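Fletwood Service Robotics Line: Equipment Progress Report
Prepared by Iolanda Queiroz for the capital equipment desk, Friday, August 1, 2025 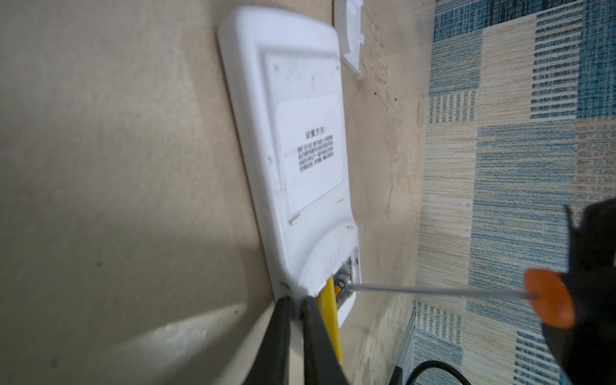
Figure 1. Wall unit with compartment open; screwdriver held in one gripper, tip on the metal component.

1. Status
The two-arm cell was accepted in May and is in use on the wall-unit task. Work to date covers cover removal and screwdriver placement in the lower compartment. Refitting the cover is still done by hand and is not costed in this phase.

2. Spending
Tooling purchases stand at $1,090 against the approved line. The largest single item was a set of spare finger pads from Katska, at $275. No further pads are needed this quarter. Hand tools came out of the general shop budget and are not charged to the project.

3. Findings that affect purchasing
a) Grip on the screwdriver. The handle is a standard hand-tool shape and can turn in the jaws under load. Two options are open: a molded sleeve for the existing handle, or a powered driver with a flat-sided body. Wieser has quoted the sleeve with a lead time of 30 days. The powered driver needs a separate supply and a change to the cable routing -- we do not recommend it before the next review.
b) View of the work. At close range the fingers take up a good part of the wrist camera's view. A narrower finger would help and can be cut in house from stock.
c) Cables. Wiring that hangs below the compartment limits where the second arm can approach. A small clip-on guide should be enough. Rerkwood has one in its catalog and we have asked for a sample.

4. Requests
Release of funds for the Wieser sleeve, two pieces. Approval to move 19 shop hours from fixture building to finger machining. The second camera stays on hold until the narrower fingers have been tried.

5. Open items
Service contract terms, with purchasing. Rerkwood sample, delivery date not confirmed.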